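# Robot arm taking over side-table resets: what happens to the rota?

Posted in Housekeeping and Facilities, September 2026

Our firm lets furnished flats, and one of the slowest parts of a changeover is the small stuff: remotes, notepad, pen, cables. Management want the arm to do the side tables from March. I have to write the new rota and would like to hear from people who have been through it.
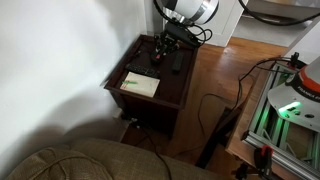
**Sachiko Sakamoto**
Housekeeping supervisor, Vokitz, Lonville

We look after 54 flats. At the moment one person does a flat from start to finish. The plan is that the arm sets out the table while the cleaner does the kitchen and bathroom, and the cleaner signs off both. My staff are asking two things. Are they to blame if a remote goes missing? And do their hours drop? I was told "no change for now", and I can't put that in a rota.

## Tanabe_nights

We had this at my last place, a hotel with a Flirnow contract. Get the sign-off in writing. Ours said the cleaner was responsible for the room, full stop, and that caused rows for months. In the end the sheet was split, with one line for what the arm had handled and one for what the person had.

Cables were the worst of it. Remotes are easy enough to describe in a procedure. A thin lead lying next to one isn't, and someone has to decide whether it gets moved, coiled or left alone. Ask who decides, and ask before the rota goes out.

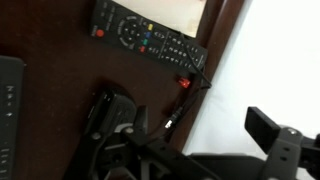
## lin_mopbucket

Hours will drop. They always say they won't. Join a union.

## Gareth P.

I wouldn't go quite as far as the post above, but do get the figures. We logged 2,027 table resets before the change, with the minutes for each, and it was the only reason we could argue about hours at all. Without a log you are just swapping opinions with the manager.

The job itself changed more than the hours did. Two of our cleaners were trained to start and stop the arm and got a higher grade for it. The rest didn't, and were still expected to wait by the sofa when it paused.
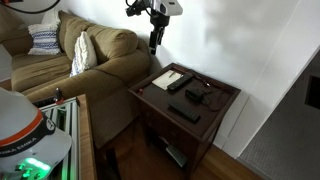

That waiting time needs its own line on the rota. Ours was counted as break for the first few weeks, until somebody complained. I'd also write down who may press stop, and make it everyone on shift, whatever their grade. On blame for lost items, our rule is that the last name on the sheet reports it and no money comes out of wages. Ask for the same.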